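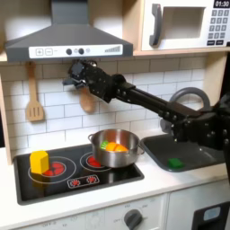

Play kitchen with the slotted spatula and the spoon hung on the tile wall, over the cooktop.

# Keeping a play kitchen clean and in one piece

We have had a play kitchen in the house for four years now, and I look after a second one at my sister's. These are the things I do to both. Most of it takes a few minutes. The longer jobs are at the end.

## Wiping down

Use a damp cloth and a drop of dish soap. Wring the cloth out until it doesn't drip. Wood frames on these kitchens swell at the bottom edges first, and once a panel has swollen it stays that way.

White parts show everything. The microwave door and the strip along the front of the hood get fingerprints, jam and pencil. For pencil, a plain white eraser works better than any cleaner. For crayon, rub with a little cooking oil on a paper towel, then wash the oil off with the soapy cloth.

Go easy on printed graphics. The plus and minus buttons and the rising fan-speed bars on a hood like this one may be just ink or a sticker. I took the numbers off a keypad at my sister's with a melamine sponge in one go. Soap and a soft cloth only on anything printed.

Dark handles and knobs look dull after a while. It's mostly hand grease. A cotton swab gets in behind a knob where the cloth won't.

Dust the top of the hood. I forget this one every time.

## The tile wall

Find out what you have before you clean it. Some backsplashes are a printed panel, some are peel-and-stick sheets, some are thin plastic tile. A printed panel can take the same damp cloth as the frame. Peel-and-stick should be wiped along the seams and never across them, or the corners lift.

If a corner has already lifted, warm it with a hair dryer on low, press it flat, and hold it for a slow count of 15. If it comes up again the glue is done. Cut a piece of double-sided tape to fit and put that behind it. I use Gillex tape because the hardware store has it. Others are probably as good.

Gray grout lines hide dirt well. White ones don't, so if you are choosing a new sheet, get gray.

## Hanging the utensils

Hang the spoon and spatula at a height the child can reach without leaning on the cooktop. In our house that came out at 36 inches from the floor to the hook. Measure from your own child's shoulder and go a little lower.

A few notes on hooks:

- Screw-in cup hooks hold best but need something solid behind the tile. Check the thickness of the back panel first so the point doesn't come through.
- Adhesive hooks are fine for wooden utensils. Clean the spot with rubbing alcohol, let it dry, stick the hook on, and leave it overnight before hanging anything.
- A short rail with S-hooks looks nice. The S-hooks go missing. Pinch the top loop closed with pliers and they stay.
- Leave a hand's width between utensils. Closer than that and taking one down brings the next one with it.

If the handle has no hole, drill one with a small bit, going slowly with scrap wood underneath so the back doesn't splinter. Sand the edges of the hole. A loop of cotton string is easier for small hands than the bare hole, but keep it short – no bigger than it needs to be to go over the hook.

## Looking after wooden utensils

Real ones from the kitchen drawer work well and cost less than the toy sets. We bought a spoon and a slotted spatula from the Fudora outlet and they have outlasted everything else.

Don't soak them. Wash, rinse, and stand them up to dry. In March, when the heat has been on for months, ours go rough and pale, and then I sand them with 220-grit paper and wipe on food-grade mineral oil. Leave it twenty minutes and wipe off what's left. The slots in a spatula need a folded piece of sandpaper run through them, or they get furry along the inside.

Throw out anything with a crack in it. Glue isn't worth it on something that ends up in a mouth.

## Tightening things up

Twice a year I go over the whole unit with a hand screwdriver. Start at the bottom. The feet and the side panels take the pushing, and if those are loose then everything above will be too.

Where a screw just turns and turns, take it out, put a toothpick and a dab of wood glue in the hole, snap the toothpick off flush, and put the screw back after the glue has dried. Baltazar Cervantes, our neighbor, does this with a matchstick. Either one works.

Microwave doors sag on the hinge side. Open the door, support it from below with a book, and tighten the hinge screws while the weight is off them. If the door still rubs, a sliver of card behind the lower hinge usually brings it square.

The hood is the other thing to check. Kids pull on it. Give it a tug from the front lip, and if it moves, tighten it from behind or add a small angle bracket on the inside where it won't show.

Fix the whole kitchen to the wall with a furniture strap if it is tall enough to tip. Larngate straps come two to a pack with the screws.

## Batteries

If yours has lights or sound, take the batteries out before you put it away for the summer.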